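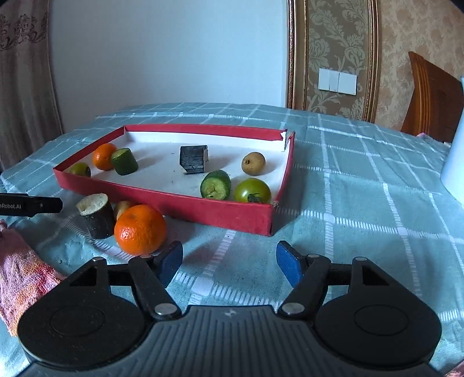

Every spring the same discussion returns in our flying club at Brelten. A student pilot has passed all the theory, has flown the hours, has saved the money, and then waits for the medical certificate. This April it was a young woman named Estrella Cárdenas who waited. She is 26 and she flies better than I did at her age. Her file was sent back two times, the first time for a missing signature of the doctor and the second time for a form that had been replaced by a newer form while hers was in the mail.

I am not a doctor and I am not a lawyer. I have been instructing for 17 years, in two countries, and I learned my English mostly from the radio and from manuals, so I ask the reader for patience with my style. But I want to say clearly what I think. The way we examine the health of private pilots makes them hide things, and a pilot who hides things is more dangerous than a pilot with high blood pressure.

Let me explain with a case that is not Estrella's. A member of our club, whom I will not name, slept badly after the death of his father. He went to his family doctor, who offered him a mild medicine for some weeks. He refused it. He told me this in the hangar while we were pushing the airplane inside. He did not refuse it for reasons of health. He was afraid of the question on the form, the one that asks for every medicine and every visit. So he continued to sleep four or five hours a night, and he continued to fly. By paper he was a healthy pilot.

I think most instructors can tell a story like this one. We tell them to each other over coffee and we do not write them down.

The defenders of the present system say that flying is a privilege, and that the public below the airplane did not agree to take any risk. Lefteris Christodoulou, who was my own instructor and is still my friend, holds this opinion very strongly. In his view a strict door is a fair door, because it is equally strict for everybody. He reminds me that he lost his own certificate for 14 months after a heart examination, and that he accepted it. I respect him for this. Yet he had a pension, a house near the airfield and a daughter who drove him to his appointments. A student who pays for each hour with money from a second job cannot accept 14 months in the same calm way. She will go away and do something else, or she will learn to say less to the doctor.

Also I do not believe that the door is so equal. Our club at Brelten has a medical examiner in the same town. The pilots in Plurunska must drive 110 miles to find one, and he receives pilots only in the mornings. When a paper is missing, they drive again. Styliani Tsakiris runs the small school there, and she keeps a folder of students who stopped at exactly this point. She says that some of them would be good captains today. I cannot prove it and she cannot either, but I have flown with two of them and I would not argue.

What would I change? First, I would separate the conversation from the decision. A pilot should be able to sit with an aviation doctor and ask, "If I take this medicine, what happens?" without the question itself becoming a part of the file. Now the pilots ask this on the internet, where they get answers from people who are not doctors and who sometimes do not fly.

Second, I would put a limit on the waiting. If a file is complete, the office should answer before a certain day, and if it needs more papers it should ask for all of them one time. The tax office in my country of birth is not famous for speed, but it manages this.

Third, and here many colleagues disagree with me, I would make the ordinary examination for private pilots shorter. Over half of the hour goes to measurements that the family doctor has already made. I would prefer that the examiner uses this time to talk. How do you sleep? Who do you live with? When did you last cancel a flight, and for what reason? I learn more about a student from the last question than from any number.

Lefteris read a first version of this text and wrote in the margin that I am naive, and that people will lie in a conversation as easily as on a form. Some will. I have less trust in a check box than he has.

Estrella's certificate arrived in the end. She called me from the parking lot of the post office, and we flew the same evening, before the wind came up.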